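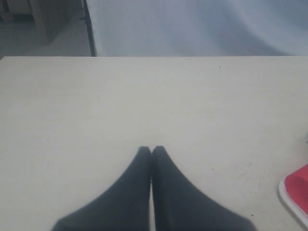
Slide 1 – wrist view, gripper closed, red dish just in at the right.

Leave slide 1 up while people sit down. Don't start talking till the door's shut.

Hi, thanks for having us. Twenty min talk, questions at the end, shout if the mic drops.

What this is: how we gather examples for the arm at Foline. Not the model. Funesis people did the model talk Wednesday, go find their slides. This is the boring half, the half that eats the calendar.

Point at fingers. This is what the policy gets. Small camera at the wrist, two black fingers always at the bottom, everything else comes and goes. Say it slowly – people forget the arm doesn't see what they see standing next to the table. Dish is only a red corner with a white rim from here. To the person driving, standing there, it's a whole dish. Big difference.

So rule one for drivers: watch the wrist feed, not the table. If you steer by your own eyes you teach it moves it has no way to explain from its own picture. We had a full batch like that in December. Arm would swing right with total confidence toward stuff it couldn't see. Threw most of it out.

CLICK

Numbers. 2,920 episodes kept. 297 rejected. Two stations, four drivers. Let them read it, don't read it out loud.

An episode = one try at one instruction, start to stop. Start pose, do the thing, let go, back off. Failed grabs stay in if the driver recovers. If the driver gives up, reject.

Why keep the fumbles – somebody always asks. Clean demos only show clean states. First time the arm is off by a finger width it has no idea what to do next. The recoveries are worth more than the pretty ones, my opinion, Truvov disagrees, fine.

CLICK

Backgrounds. Go back to slide 1 for this bit if time. Look past the table edge – pale cloth, black pole, bit of floor on the left, some light wood furniture back there. All of that goes in to the training data wether you like it or not. First setup we hung cloth the whole way round, very neat, policy fell over the day we moved the pole. Now we let some room show and shift things between batches. Write down what you shifted!! We didn't, at first. Cost us a week of guessing.

Same with the tabletop. Cream, a few dark specks on it. Somebody wiped ours down halfway through a batch and I got worried about it. Tested, no change in success that we could measure. So don't lose sleep over specks. Do lose sleep over lighting. Even, soft, same lamps both stations.

CLICK

Labels. Driver types the instruction BEFORE the episode. After is too late, people write down what they did instead of what they were asked. Short plain words. "put it in the red dish". No clever synonyms, we add those later with a script.

Second person spot checks. Mägi does this better than us, their checker rotates every hour so eyes stay fresh. We copied it. Reject rate went up the first day, then settled.

What gets rejected:
– camera knocked or turned
– label doesn't match
– hand in the shot during a grab
– long pause, driver was chatting

The pause one is sneaky. Arm learns to sit there. We had a policy that hovered over the table with the fingers closed and just... waited. Funny for a day. (Pause for laugh. If no laugh move on.)

CLICK

Tiredness. Drivers go sloppy before they notice. We cut sessions at 45 min, then a real break, no email. Grabs get jerky late in a session and you can see it in the joint plots – show plot, left is early, right is late. Don't explain the axes, no time.

Still bad at: objects that start half out of view. Next batch is mostly that. Start poses further off, more searching moves. Ask the room if anyone has a decent way to script start poses, ours is a spreadsheet and it shows.

Last slide, contact address, leave it up. If short on time skip labels, keep the December story. Get the clicker back to the front desk.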